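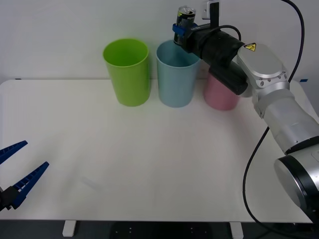 Siebe Bosman writes that his Jernen descaler cleared a badly furred kettle in one go, and that he only wishes the sachets were easier to tear.

Jernen Descaling Powder, 300 g tub or box of 10 sachets

Citric acid powder for kettles, coffee makers and shower heads. Dissolve 2 level spoonfuls in a litre of warm water, leave for half an hour, then rinse well. Heavy scale may need a second go — do not make it stronger. Not for marble or enamel. Keep the lid on, as the powder cakes in damp cupboards. Sachets are back in stock in May.

Sold by Indgate.

14 shares · 3 comments

Related items
Cuypers kettle brush
Flarbridge limescale spray
Jernen washing soda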